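Workshop notebook, March
Cordial trials, hibiscus and rhubarb, batch 11 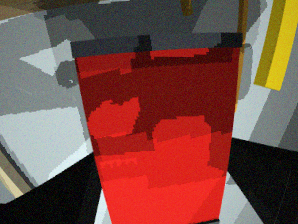 Red drink in a tall cup, computer-rendered.

Right, writing this up at the bench with a cup of the stuff next to me, because last time I left it until the evening and couldn't read half my own scribbles. Sewwandi, if you're reading this before you come in, the good bottles are on the middle shelf and the horrible ones are by the sink. Please don't mix them up again.

So where we'd got to. Batch 10 tasted lovely on the day and went brown within a week. Not a nice brown either, more like old tea. It was the same recipe as batch 9, same sugar, same citric acid, and the only thing I'd changed was the rhubarb, which came from the Bukhari farm shop instead of our usual lot. I spent far too long blaming the rhubarb. Sadia had a look at my notes and asked what pan I'd used, and of course I'd used the old aluminium one, as the big steel one was full of marmalade. Rhubarb and bare aluminium, what was I thinking! So I can't really say whether it was the pan or the fruit or both, and batch 10 is a write-off as far as learning anything goes.

Batch 11 is therefore meant to be boring. Steel pan, usual rhubarb, usual everything, with the hibiscus steeped separately and added at the end. The idea came from Sewwandi, whose aunt makes a hibiscus drink every summer and never lets the petals anywhere near a rolling boil. I'd been chucking them in with the fruit and simmering the whole lot for half an hour, which gives you a massive colour but also that dry, furry feeling on the teeth.

What I did, in order, before I forget:

Chopped the rhubarb small, thumbnail pieces, and left it in the sugar overnight in the cold room with the lid on. By morning there was a good pool of pink syrup at the bottom and the sugar had nearly all gone. I gave it a stir and left it while I had breakfast.

Tipped the lot into the steel pan with just enough water to cover and brought it up slowly. I kept it under a simmer this time. The thermometer clip has gone missing (again) so I was holding the probe by hand and getting steam up my sleeve, but I kept it at 79 degrees as near as I could manage. It did creep up once when I went to answer the door. Held it there until the fruit had gone to threads.

Meanwhile the hibiscus went into a jug of hot water off the boil, lid on, and I tasted it every few minutes. At five minutes it was thin and pretty. At ten it had some bite. At fifteen I could feel the fur coming, so I'd say ten to twelve is the place to stop. I strained it at twelve. Next time I'll split the jug and stop one half at eight, because I suspect even twelve is a bit long once the drink's been sitting in a bottle for a month.

Strained the rhubarb through the muslin without squeezing. I know, I know, it takes forever. I always squeeze and it always comes out cloudy, and then I complain about it being cloudy. So I hung it off the tap, put a bowl under it and went to do the labels.

Labels. The Brimer printer is still feeding crooked. I got it to behave by taking the roll out, cutting the first bit square with scissors and feeding it in by hand, but it drifts again after a dozen or so. I'm not paying for another visit. If anyone has the patience to clean the rollers there's spirit and cotton buds in the drawer underneath.

Back to the syrup. Once it had dripped through I put the two together, rhubarb first and then hibiscus a bit at a time, stirring and tasting. I'd planned on equal parts and stopped well short of that. The hibiscus takes over very quickly, and past a certain point you could be drinking anything, cranberry, cherry, cough mixture. I want people to know there's rhubarb in it. We ended up with 165 ml of the hibiscus to each litre of syrup, and I'd be happy to go a touch lower.

Acid next. I've been adding the citric by taste, and Sadia has been telling me off for that since Christmas, quite rightly, because the taste moves about depending on what I've had for lunch. So I weighed it, wrote it on the batch card, and checked the pH with the little Tarkix meter once I'd found the calibration sachets. Reading is on the card. It was comfortably on the sour side of where we need it, lower than batch 9, and I think that's the hibiscus doing some of the work. It does mean we could pull back on the citric slightly and still be safe, and the flavour might be rounder for it. One to try in batch 12, on its own, with nothing else changed. (Future me, I mean it. Nothing else.)

Bottled hot, lids on, bottles on their sides for a couple of minutes and then stood up to cool on the rack. One lid didn't go down properly so that bottle is in the fridge for us to drink. Two of the smaller bottles had a chip on the rim, which I only spotted as I picked them up, so they've gone in the glass bin. Must check the whole crate before the next run. They were cheap and now I know why.

Tasting notes, diluted one to five with cold tap water and plenty of ice:

First sip is mostly hibiscus, sharp and a bit flowery. Rhubarb turns up after that and hangs around. Hardly any fur, hooray. Sweetness is about right when it's very cold but it gets sickly as the ice melts and it warms up, which I hadn't expected, as I'd have thought the extra water would help. I tried it again at one to six and liked it better. It's also good with fizzy water, though it foams up like mad if you pour the water on top of the cordial, so do it the other way round or you'll be mopping the bench like I was.

Sadia's verdict was "nice, but I'd want it in a smaller glass", and I've been turning that over all afternoon. I think she's saying it's tiring to drink a lot of it. Could be the acid, could be the sugar. Sewwandi hasn't tried it yet and I'm not going to tell her which is which when she does. There are three unmarked jars at the back of the fridge, batch 9, batch 11, and the shop one, and the key is on a bit of paper in my coat.

Colour. I'm cautiously pleased. Batch 9 was a shy sort of pink and this is a proper red. The worry is whether it stays there. I've put one bottle on the windowsill in full light, one in the cupboard, and one in the fridge, and I'll line them up against a sheet of white paper every few days. If the windowsill one goes brown and the others don't, we need darker glass or an honest line on the label about keeping it out of the sun. If they all go, I'm back to arguing with the rhubarb.

Money, quickly, as I promised I'd keep a note. The kitty stood at 3,531 rupees in the spice tin after I'd paid for the hibiscus. Grasteo have put the dried petals up again, and their minimum order has gone up with it, so we've now got a sack of the things that'll see us through to autumn whether we like it or not. They keep well if they're dry. I've moved them into the tub with the clip lid and put a rice sachet in. If you open it, close it properly, please, as the last tub went soft and smelled like a pond.

Things still to sort out:

Find the thermometer clip or buy one.
Clean the printer rollers (anyone?).
More muslin. The old piece has a hole near the corner and I had to fold it over.
Ask about rhubarb for April, as the forced stuff will be finishing and the outdoor crop is greener. I've no idea what a greener stalk does to the colour, though with the hibiscus in it might not matter much.
Return the big jug to next door.

Oh, and the pulp. I hate throwing it out, so I spread the leftover rhubarb threads on a tray and put them in the oven on its lowest setting to see if they'd dry into a sort of leather. It was still tacky at four o'clock, so I turned it over and gave it longer. The edges have gone crisp and taste brilliant, a bit like sour sweets. The middle is still jam. Needs spreading thinner, and on the silicone sheet, as I've had to chip half of it off the tray with a palette knife.

Tray's soaking in the sink now. I'll do the first colour check on the windowsill bottle when I'm next in and write it on the opposite page.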